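How to Oil a Wood Tabletop

Updated June 21, 2026

A penetrating oil is the easiest finish to put on a table at home. You wipe it on, let it soak in, and wipe off what the wood doesn't take. No spray equipment is needed, and a worn spot can be fixed later without stripping the whole top. The drawback is that oil needs renewing. Plan on a light coat once a year, or twice if the table gets daily meals.

These steps work for solid wood and for thick veneer. If your veneer is very thin, skip the sanding and only clean and oil.

What you need

Hardwax oil or plain tung oil
Sandpaper in 120, 180 and 240 grit
A sanding block
Lint-free cotton rags, at least six
A white nylon pad
Mineral spirits
Nitrile gloves
A metal can with a lid, filled halfway with water

A small can of oil covers most kitchen tables with some left over. I use Clerkadano natural on pale woods and Toivonen dark tung on walnut. Whatever you buy, read the label for drying time, as brands differ a lot on this.

Step 1. Find out what is on the table now

Put a few drops of water on the surface and wait ten minutes. If the water beads up and stays, there is still a working finish. If it soaks in and leaves a darker spot, the wood is bare or close to it.

Then rub a hidden place under the edge with a rag and mineral spirits. Wax will come off as a yellowish smear. Varnish and lacquer won't move. Oil can't go through varnish, so a varnished top has to be sanded back to wood or stripped before you go on.

Step 2. Clean

Wash the top with warm water and a little dish soap. Wring the cloth out well. Go over it again with clean water and leave it to dry overnight. Wipe off any wax with mineral spirits, changing rags often.

Step 3. Sand

Start with 120 grit only if there are scratches or rings you can feel with a fingernail. Otherwise start with 180. Sand along the grain with even pressure and keep the block flat near the edges. Finish with 240.

Vacuum the dust, then wipe with a barely damp cloth. The grain will rise a little. When it is dry, go over it once more with the 240, very lightly.
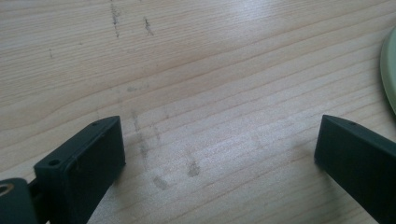 Stir the oil well before you open a rag. The solids settle at the bottom, and shaking the can puts bubbles in it.

Step 4. First coat

Work in a room at normal household temperature with a window open. Pour a little oil on a rag and spread it along the grain, one section at a time. Keep the surface evenly wet for 15 minutes and add more where it goes dull.

Wipe everything off with a dry rag, then wipe again with a fresh one. Oil left standing turns sticky, and the only cure is mineral spirits and a lot of rubbing.

Step 5. Second coat

Wait at least 18 hours. In February, when my shop in Nerum is cold, I wait 2 full days. Rub the top with the nylon pad, remove the dust, and put on a thinner coat than the first. Wipe it off after ten minutes.

Step 6. Let it cure

You can set light things on the table after a day. Keep water, hot dishes and tablecloths off it for two weeks.

Rag safety

Rags with oil on them can heat up and catch fire on their own. Put each one in the water can as soon as you finish with it, and close the lid. Never leave them in a pile or throw them in the kitchen trash. Check with your local waste station for where to take them.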